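The Cuvier Inheritance, by Marion Kinnear

Review by Fiona Cairns

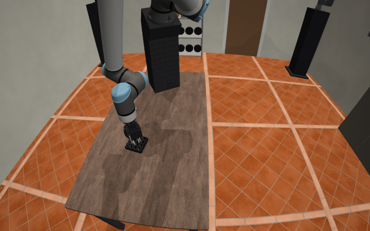

Robot arm over a wooden table, computer rendering.

I should say up front that I have a weakness for books in which somebody inherits a cursed house. I've read enough of them to know you should sell the house. Sell it to a developer, take the money, go live somewhere with decent plumbing and no tower. Senga Swanson, the heroine of The Cuvier Inheritance, has apparently never read one of these books, so she moves in on page 13 with a suitcase and a cat.

The house is called Sorwood and it belonged to her great-uncle, a necromancer of the hobby sort. He raised the dead the way other men his age build model railroads: badly, in the basement, with a lot of leftover parts. Now he's gone, the basement isn't empty, and the things down there would like a word about their working conditions.

That's the joke, and for the first 85 pages it's a very good one. Kinnear writes the dead as a grumpy shop floor. They have a spokesman (Forsyth, a drowned clerk with beautiful manners and no lower jaw, which she handles better than you'd expect), and they have demands. They want shoes, and Forsyth would also like his evenings back. Senga has never managed anybody in her life and tries to bluff her way through the negotiations using a library book on small business, and I laughed out loud on a bus, in front of people.

Then the demon shows up.

I have nothing against demons. This one is tall and has gold eyes and leans in doorways. He leans in so many doorways that I started to worry about his back. He calls Senga "little witch," although she's thirty-four and has told him to stop. There's a bargain, and a mark on her wrist that burns whenever he's close, and from here on it burns more or less every other page, like a smoke alarm with a low battery. Readers who came for the demon will be very happy. I came for the labor dispute, and it goes missing until chapter twenty or so.

The town of Wastlow gets a bit more room in the middle, and I was glad of it. There's a baker who sells charms under the counter, and a sheriff who would prefer not to know. The witch hunter, when he finally turns up, is a tired man with a bad knee who gets lost twice on the way to the climax. I'd read a whole book about him. Kinnear kills him in a paragraph.

Magic system: blood, mostly. You cut your palm, you get a spell. Why is it always the palm? You need your palm. Senga slices hers open so often that she shouldn't be able to hold a fork by the final act, let alone swing her uncle's ax at a thing with wings. Use the forearm, Senga. Use the calf.

I listened to part of this on audio, read by Iara Barrientos, and she is a real reason to go that route. Her Forsyth is wonderful, all damp politeness. She also does the cat, who has no lines, by way of a long pause that I came to look forward to. She does what she can with the demon. My one gripe is that the chapter titles are puns and she has to say every one of them out loud, poor woman.

The ending takes place over one long night and it's terrific, I'll admit it. The dead come up the basement stairs in their new shoes, and I had something in my eye. Then there are four more pages, and a door opens, and somebody we were told was ash is leaning in it. Book two is promised for May.

A few small things. The map at the front puts the river on the wrong side of the house, and the characters follow the text and get there fine. "Orbs" is used for eyes more than once. The sex is mostly weather. The cat lives, and I'm telling you now because I flipped ahead to check and it made the rest of the evening much nicer.

Would I recommend it? To anyone who liked Gregor McIver's ghost-lawyer books, yes, with the warning that McIver keeps his romance to a couple of awkward dinners. To anyone allergic to gold eyes, read up to page 85, skip to the basement stairs, and shut the book before that door opens.

Three and a half stars. I've already preordered the next one.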